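Dealer Talk > Groups, mergers and results

Thread: Ehlers half-year numbers and the Kovus purchase

bay_four
Started this one so we stop clogging up the used values thread. Ehlers put its half-year update out this morning. Group revenue is up, new car volume is down on a like-for-like basis, and aftersales did most of the work. They closed the Kovus deal in July, so almost none of it is in these numbers. Full-year guidance is unchanged.

My take is that it's a decent update. They have said for two years that they wanted another brand in the north of their territory, and Kovus gives them that plus a body shop with its own paint booth. I worked next door to the Kovus main site for a while and it was always busy on the service side.

Anyone here work for either group?

trade_desk_tom
I don't work there, but I sell to both. I think you're being generous. "Guidance unchanged" after buying a whole dealer group means the old business is expected to do a bit worse, or the new one brings in nothing before year end. Either way I'd want to hear which.

Also look at the used stock line. They are sitting on 94 cars older than three months. For a group that size it isn't a disaster, but last year they made a point of saying they had none.

bay_four
Fair on the used stock. I missed that, it's in the notes and not in the main statement.

On guidance I don't agree. The deal closed in July and the first months always go on systems and signage. I wouldn't expect a profit from Kovus until next spring.

mkroeger
Mareike Kröger here, I run the parts counter at one of the old Kovus sites. I'm not going to talk about numbers, but I can tell you how it is on the ground.

So far we have had new email addresses, a new parts system (Pralum, which I had used before at another job) and a visit from Gunther Reinholz, who is our area manager now. No one at my site has been let go. Two people in the office were offered the same job at the head site, which is a long drive, and one of them took it.
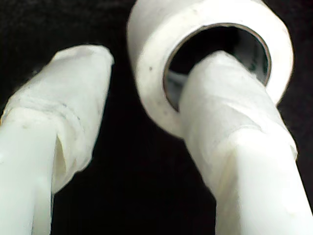
The parts system is the part that hurts. We had 18 open body shop orders on the day of the switch and every one of them had to be keyed in again by hand. Pralum sorts by supplier and the old system sorted by job, so for the first couple of weeks I kept a paper list next to the screen. It's fine now. I would have liked the training before the switch and not after it.

trade_desk_tom
Thanks, that's more useful than the statement. Did they keep your supplier accounts or move everything to the Ehlers ones?

mkroeger
Moved the big ones. Paint and consumables are still ours until the contracts run out. After that I'd guess they move too.

old_forecourt
Every time one of these deals goes through, somebody says that no one has been let go so far. I was at Grustness when it was bought, and nobody was let go for the first six months either. Then the office went, then the valet team went to a contractor, and then our site was closed and turned into storage. Not saying Ehlers will do the same. I'm saying July is very recent.

bay_four
Grustness was a different case though. Three of those sites were on short leases and the brand was already cutting its dealer count. Kovus owns most of its land.

old_forecourt
Owning the land makes it easier to sell the land.

bay_four
Sure, but you could say that about any group.

hstueber
Hildegard Stüber, retired, used to do the books for a two-site dealer. A point on the used stock. Age on its own doesn't tell you much. If those cars came in as part-exchanges against electric cars and were written down properly at the start, there may be no loss in them at all. What I'd look for is the write-down policy, and whether it has changed since last year. It is usually one sentence near the back, and it is the first thing I'd read.

I did look, and the wording is the same as last year's. That makes me a little less worried than Tom is.

trade_desk_tom
I'll give you that. I'd still rather see the number going down. Prices on the older diesels dropped by 1,000 a car at the sales I went to over the summer, and on the bigger ones it was closer to 2,000. If you wrote your stock down in the spring you wrote it down to the wrong figure.

hstueber
Then it will show in the second half and we can argue about it then.

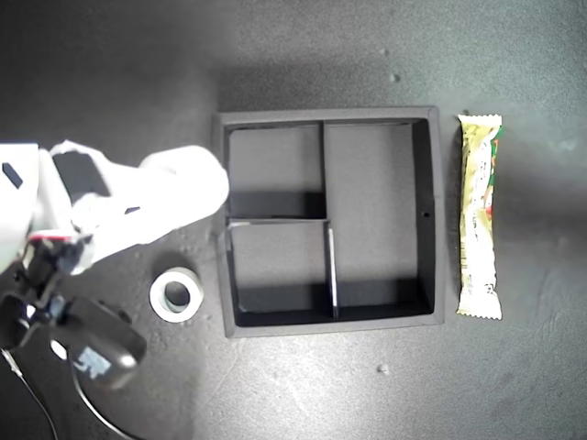
I would also say that aftersales doing the work is normal at this point in the cycle. People keep their cars longer and they spend on them. When I started, the service department paid the rent and the showroom paid the bonus, and from what I read that hasn't changed a great deal.

m_tarar
Coming in from the workshop end. Mohsin Tarar, I'm a technician at an Ehlers site, one of the original ones.

Aftersales is up, yes. Part of it is price. Our hourly rate went up twice. The number of cars through the door each day is up too, but by less than you'd think from the statement. We are short two technicians and have been all year. Customers are waiting longer for a slot, and some of them go to the independent down the road and don't come back.

If the company wants to keep leaning on service then it has to hire, and it has to pay enough to hire. I haven't seen anything about that in the update. There is a line about "investing in our people" and that's all of it.

bay_four
Is the apprentice program still going? They used to take a group every year.

m_tarar
Still going, but smaller. We got one this year. She's good. The one before her left for a bus depot as soon as he qualified, because the shifts were better and so was the pay.

old_forecourt
This is the whole industry and not one company. My nephew did his time with a main dealer and now he services forklifts. Says he'd never go back.

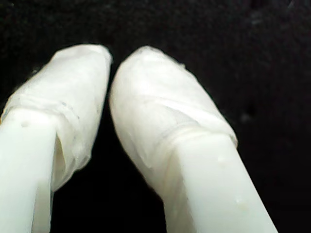
m_tarar
Same story at our place with the body shop. The reason the Kovus deal makes sense to me is the paint booth and the four painters that come with it, because you can't find painters. We have been sending work out all year and paying somebody else's margin on it. Prep is where the hours go and it always will be, and you don't get far with new people who can't mask up. I tell our apprentice that wrapping something straight and flat is slow going. The white wrap over those two gripper fingertips has crinkles in it, and a crinkle like that along a door edge is where the paint creeps under. She has redone the same sill twice this week without complaining. Give her two years and she'll be better than me, if she is still here.

mkroeger
Our painters are good and they know it. Two of them have already asked what the pay scale is on the Ehlers side. I'd take that question seriously if I were Gunther.

trade_desk_tom
Has he given them an answer?

mkroeger
He said he'd come back to them. That was three weeks ago.

old_forecourt
There you go.

bay_four
Three weeks isn't long when you've just taken on that many sites. But yes, I'd want that one sorted before winter, when the body shop fills up.

elfriede_n
Small correction to the first post. The Kovus deal included the body shop business but the building it sits in is leased from the family. It's in the deal notice from the spring, second page. So "Kovus owns most of its land" is right for the showrooms but not for the one building everybody in this thread is excited about.

bay_four
I didn't know that. Do you know how long is left on the lease?

elfriede_n
The notice doesn't say. Elfriede Nägeli by the way, I do commercial property, mostly showrooms and workshops. A family sale normally comes with a new lease at the same time, often ten years with a break at five. But that is the usual pattern and I haven't seen this one.

old_forecourt
A break at five for the tenant or for both?

elfriede_n
Usually the tenant only. If it's both then I'd be asking questions.

trade_desk_tom
Bay_four, can you put that in the first post so people don't miss it?

bay_four
I can't edit after the first hour, but I'll ask a mod to add it. Will post again when the full report comes out with the lease note in it.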